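Trirkine Audio Guide, Pilgrim Route Edition

Reviewed by Birutė Bite

The Trirkine is a handheld audio guide sold for walking tours of shrines, abbeys and other religious sites. I used the Pilgrim Route Edition for two days at Muddale, where the abbey church, the holy well and the hill chapel are linked by a marked path. The unit is rented at the lower gate and returned at the same window.

Content is stored on the device, so no phone signal is needed. The Muddale set holds 200 short tracks. Each stop has a number on a low post; key it in and playback starts in under a second. Track length is well judged in the church and too long at the well, where the path is narrow and people queue behind you. 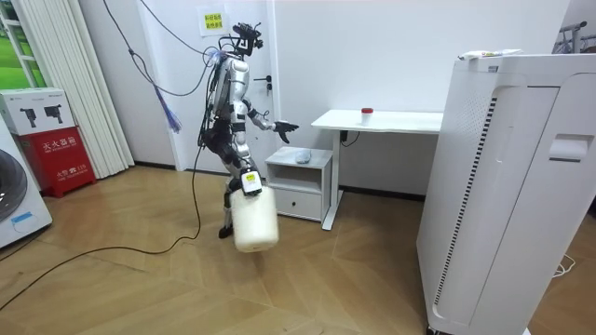

Sound is clear at mid volume. Above that, the speaker buzzes on low male voices, and the chant recordings suffer most. Use wired earphones. The socket is standard, but the rubber cover over it is stiff and needs a fingernail.

Battery life was good for one full day with the screen dimmed. On the second day I left the screen at full brightness and had a low battery warning by 3 in the afternoon, halfway up to the chapel.

The map is the weak part. It shows the path as a single line with no slope marks, and the steps below the chapel are missing. 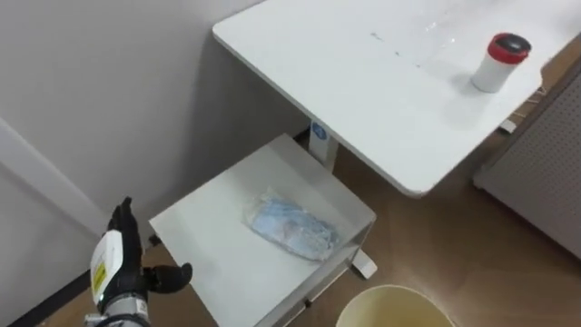

The older Prerex guide, which I carried at Salem last May, has a better map and worse narration. Its keypad is also easier to use in gloves. The Trirkine wins on search: type the name of a saint and it lists every track that mentions them.

Recommended for the church and cloister. For the hill, carry a paper map as well.

Good: fast playback, search by name, works offline
Bad: map, speaker, socket cover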